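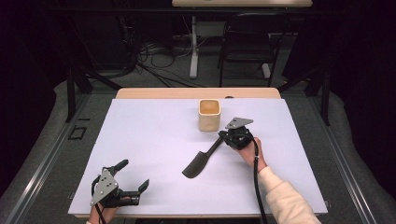 *Spatula in the right gripper, cup still standing behind it.*

# Putting a spatula in a cup, and other unsolved problems

29 June 2021

I keep a list of chores that I would pay a machine to do. The list has been on the side of my fridge since February, and I revise it whenever I read a paper or watch a demo that changes my mind. So far most of the changes have been in the wrong direction.

The entry I want to talk about is "put utensils away." It looks trivial. The utensil is rigid, the container doesn't move, and no step needs much force. A dishwasher handles water, heat, detergent and timing without supervision, and then a person has to walk over and put the spatula in the cup. The cheap part of the job is the part we still do by hand.

Consider the geometry. A spatula is a long, thin handle with a wide blade on one end. To stand it in a cup, the handle end has to go down through the opening, so you need to hold it at or near the blade. If you pick it up by the end of the handle, the end that should go in first is inside your fingers. You then have two options: put it down and grasp it again, or pass it to the other hand. People do this without noticing. They roll the handle across the fingertips, let gravity swing the blade around, and catch it.

Two parallel fingers can't roll anything across themselves in any useful way. They can pinch, and they can let the object pivot in the pinch if the grip force is low enough. Pivoting on purpose requires knowing the friction at the pads, which changes with every utensil and every film of dish soap. Most systems I've read about skip it and regrasp on the table. That works, and it is slow.

Of course you can drop the blade in first and leave the handle sticking up, if the mouth of the cup is wider than the blade. Plenty of households store them that way. But now the fit is tighter, and a small error in angle puts the corner of the blade on the rim. Push down on the rim off center and the cup tips over. A light cup has almost no margin here. The planner has to notice contact early and stop, which means force sensing, or a second hand on the cup.

The second hand is where I've changed my opinion. I used to think one good arm was enough for kitchen work, and that two was a way of doubling the invoice. I now think one arm is a false economy. With one arm, every object you aren't holding has to be stable by itself. With two, you can steady the cup, do the handover, and recover from a bad grasp without a detour to the table. It also doubles the ways to collide with yourself, so there is that.

Where are the products? I looked at two. Wastari sells a countertop arm for small shops that sorts parts into trays. It does this well, provided the parts arrive in the same orientation, and the manual is frank about that. Okance has a two-arm kit aimed at labs. I spent an afternoon with one at a shared workshop in Fostthorpe and got it to place a wooden spoon in a jar 3 times in a row. Then I moved the jar to the other side of the counter and got nothing usable for 60 minutes. Most of that was my calibration. Some of it wasn't.

Shop-floor work is further along because you can build a fixture. If the spatula always sits in a slot, the grasp is always the same and the problem is closed. A kitchen drawer is the opposite of a fixture. Mine contains a ladle from 1969 with a handle bent well away from straight, and I don't expect any model to have seen one like it.

Current status of the fridge list:

- Vacuuming: crossed off, with reservations about cables.
- Folding towels: possible, at a pace I could not watch.
- Utensils into a cup: pencil mark only.
- Fitted sheets: no change.

Next I want to try the Takács pads, which are softer and supposedly pivot more predictably under light grip. If the spoon slips the same way twice, I'll post the numbers.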